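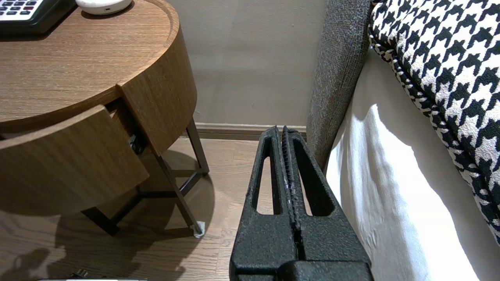 Kullent Personal Alarm, clip-on

Gurnico > Student living > Personal safety

Colours: charcoal, mustard, sea green
In stock, posted from our Eltholm shop

I started carrying the Kullent in my second year on campus, when I had a late lab and a long walk back past the sports fields to my residence. I wasn't frightened exactly, but I walked a lot faster than I needed to! A friend down the hall, Signe Tangen, had one clipped to her backpack and let me pull the pin in the laundry room. My ears rang through dinner. I ordered my own that night, and a few years on I'm the one selling them, so you can guess how I feel about it.

It's a simple thing. There's a body that fits in your palm, a pin on a short cord, and a clip. Pull the pin and it screams until you put the pin back. There's no app, no account and no monthly fee, and it doesn't care whether your phone is flat or whether you get any signal behind the library (I never did).

The cord used to be my one grumble. On the old model it was long enough to catch on bus seats, and I set mine off twice on the number 3, which made me very popular. The new cord is shorter and the pin needs a firmer tug. I've been wearing one since July without a single false start.

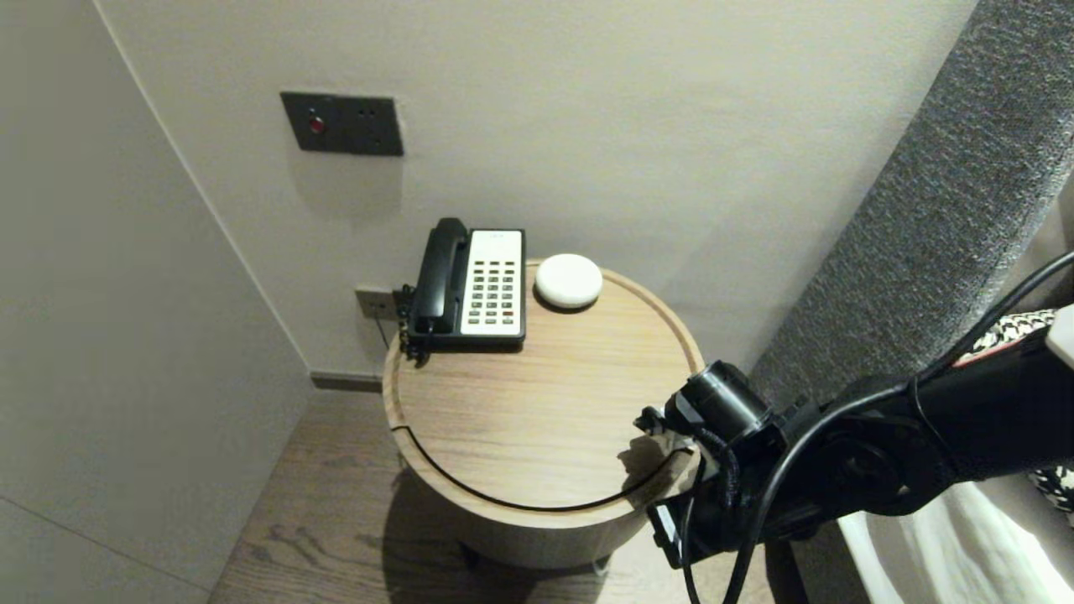
Will it call campus security for me?
The Kullent only makes noise, so you'll still want your campus security number saved in your phone, along with the emergency number for where you live.

What you get
Alarm with pin and cord
Metal clip and a spare split ring
Batteries, already fitted
A wallet card with room to write your security number and your residence address

I'm fond of that card. Fraser Niven, who does our packing, thought it was old-fashioned until he locked his phone in his car at the rink and couldn't remember a single number.

Where to wear it
Put it on the outside of your bag strap, on whichever side your stronger hand can reach across to. Don't bury it in a pocket under your keys and lip balm. If you wear a parka half the year, like I do, try the pull with your mitts on before you head out.

Testing and batteries
Give it a quick pull at the start of each term, and warn your roommate first, please. If the sound wobbles or seems thin, change the batteries. You'll need a small Phillips screwdriver for the back cover.

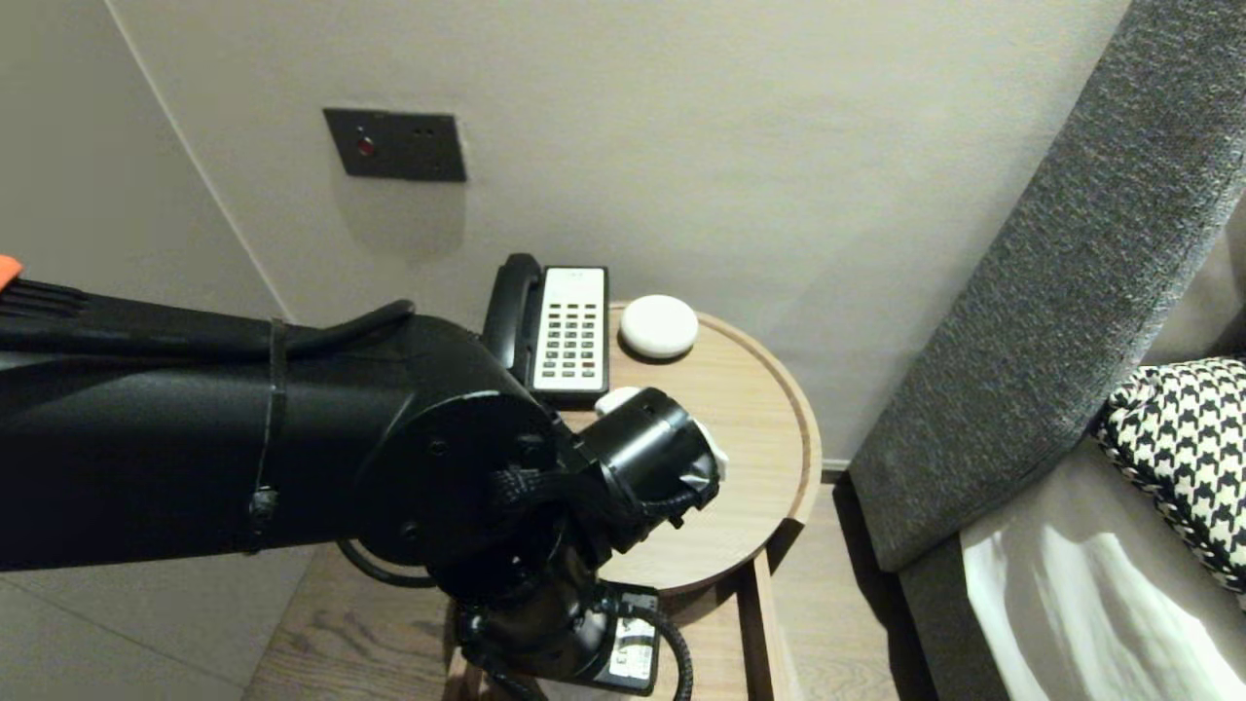 Round wooden side table against the wall

Ordering for a whole floor
If you're a don or an RA, send me a note before you order and I'll work out a group price. Our biggest box so far went to Latuheru Hall, 942 alarms in mustard, and I wrote the thank-you slip myself. For smaller groups the discount starts at 11.

Returns
Send it back unused and I'll refund you or swap the colour. If the pin or cord breaks in the first 3 years, I'll replace it, and I won't ask you to dig out the receipt.

Page updated December 31, 2023
Irina Anghel, Gurnico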